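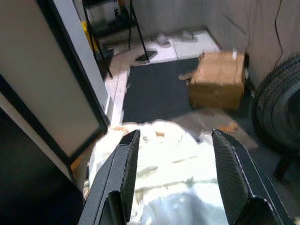

Hajar Amrani asked last session whether a stopped arm counts as a safe arm. It does not, and the Vovdale rules treat the two cases separately.

**Before picking cloth from the floor**

- Keep cables and stand legs out of the arm's path.
- Open the fingers fully before lowering.
- Limit wrist speed to 15 cm per second near the floor.
- Stay outside the marked line until the arm is locked.

**After a stop**

Lock the arm, then wait 5 seconds before reaching in. Write the stop in the log, even a short one. Section 6 covers restarts. Read it before the April lab.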